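Newsroom tools workshop, notebook
17 Jul 2024

Good day on the flight diversion alerts! Picked up where Ciarán left off, with the Badis feed going into the matcher and the old cleanup script switched off. I fed it the whole archive we have, 914 wire items, and it sorted them into 355 separate incidents. I had expected far more duplicates to slip through, so I'm really pleased with that.

The best part is the airport names. We kept losing stories where one agency gives the city and another gives the airport, and the matcher would happily file them as two different landings. Ciarán Brennan's fix (look up both, keep the code, throw away the spelling) is so simple and I love it. Checked it by hand on 113 items and found 5 wrong, all of them cases where the plane turned back to where it started — the matcher reads "returned to" as a new destination. Should be an easy one.

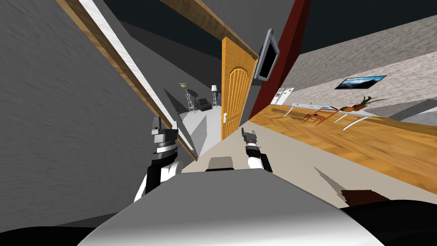
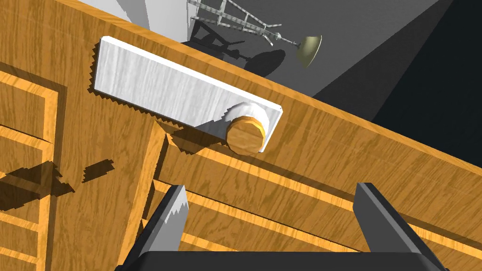
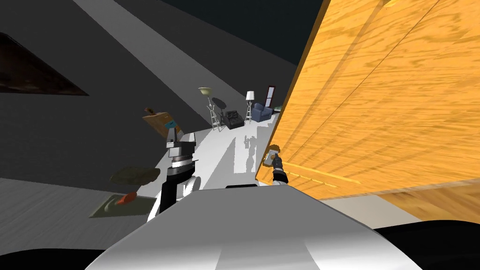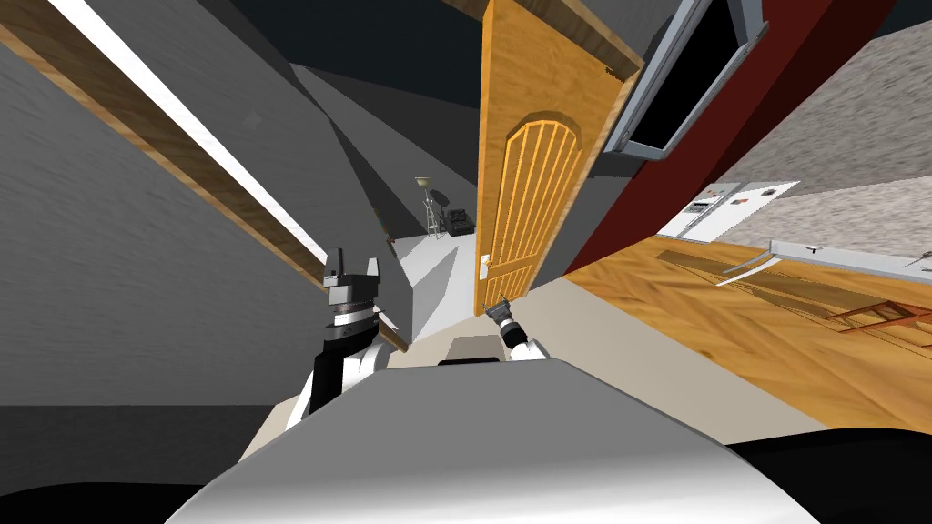 Notebook 3, p. 47

Passenger counts next. These are a mess, and a fascinating one. Early reports give the number booked, later ones the number on board, and then somebody adds the crew without saying so. Nokard just takes the latest figure, and I don't think we should. I'd like to keep every figure with its time and source and let the editor on shift see them stacked up. Tried a rough version after lunch and it's already much nicer to read than the single number — you can watch the story settle down over the first few hours.

One snag: items coming through Carbone carry the time they were passed on, and the time they were written is buried in the body text. So a correction can land ahead of the thing it corrects. Have a parser half working. It chokes on local time with no zone given.

To do:
fix "returned to"
ask Ciarán whether Cidach still needs the old file layout, or if we can drop it before October
zones for the Carbone items
label for "number not confirmed", something short that fits the alert line

Left the matcher running on the backlog, log is in the usual folder.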